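From the toy shelf: a bagful of foam shapes

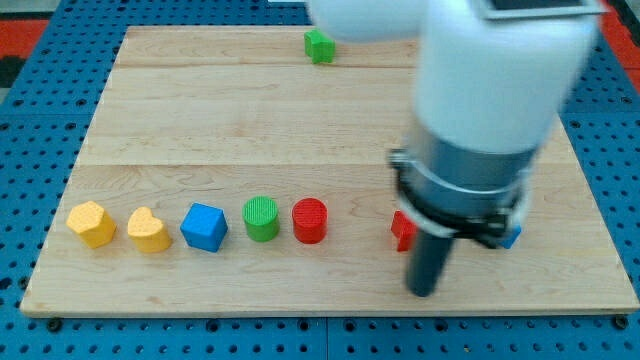 Photo: Curnside Toy Library newsletter

I have been sorting the shape blocks again, and I've enjoyed it far more than a grown woman should. Hearts, cubes, cylinders, those five-sided ones that my youngest insists are houses – they all came out of the big drawstring bag in April and I've been lining them up ever since.

If you haven't borrowed a set yet, do have a go! They're light, they're quiet when they fall (anyone in an upstairs flat will thank me) and the surface has that slightly pitted feel that little fingers like to pick at. Please try to stop them picking, though. We lost a whole corner off a cube last winter that way.

We play a very simple game at home. Stand a few in a row, let everyone have a good look, then it's eyes shut while one gets taken away. Start with five. Two the same colour next to each other makes it harder than you'd think, like the yellow heart beside the other yellow one, and a green cylinder next to a red one catches me out every single time. For smaller children I skip the hiding and just ask for "another one like this", then see whether they go by colour or by shape. Mine changed her mind halfway through and wanted both.

A flat wooden board underneath makes all the difference. We tried it on the carpet first and the cylinders kept toppling, so now I use the old pastry board from my Beaulieu days, which has a good weight to it and doesn't slide about.

Washing: warm water, a drop of washing-up liquid, squeeze gently and stand them on a towel overnight. No radiators, please. The last lot came back rather crisp on one side.

The full bag has 42 blocks in it and the small one has 25, and both are on the low shelf by the Komine puzzles. Do check under the sofa before you bring yours back – we're still missing a green cylinder from the small bag, and I have already looked under mine.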